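Teaching by demonstration: frequently asked questions
Sterar kitchen bench, Vumville

Do I need to know how to program?
No. You move the arm through the task and the software records it. Most people at our Flindbridge sessions have never written a line of code.

What sort of tasks can I show it?
Everyday ones, such as moving a piece of fruit from a plate to a tray. Start with one object and leave the rest of the counter as it is.

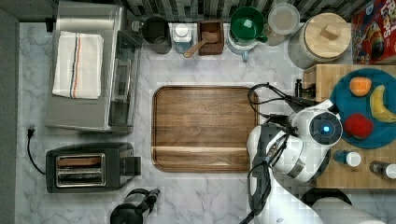 By hand or by remote control?
Either. Guiding by hand is easier to learn. Remote control keeps your own arms out of the camera view – we prefer it for anything near the back of the bench.

How many demonstrations are enough?
Around 300 for a single task. Our longest set so far has 1126, recorded by 13 people.

Should I delete my mistakes?
Keep a fumble if you recovered from it. Delete the recording if you hit the stop button.

Does the counter have to look the same each time?
No. Shift a few things between recordings, and change the colour of the cup or mat if you have spares.
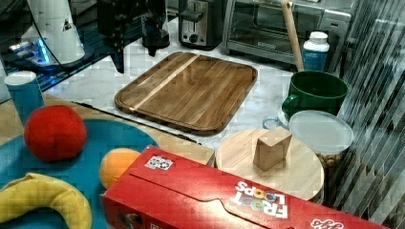
Gripper over the marble counter, with a Froot Loops box lying in front.

Can I use my own arm?
Only if it runs the Pavlović controller.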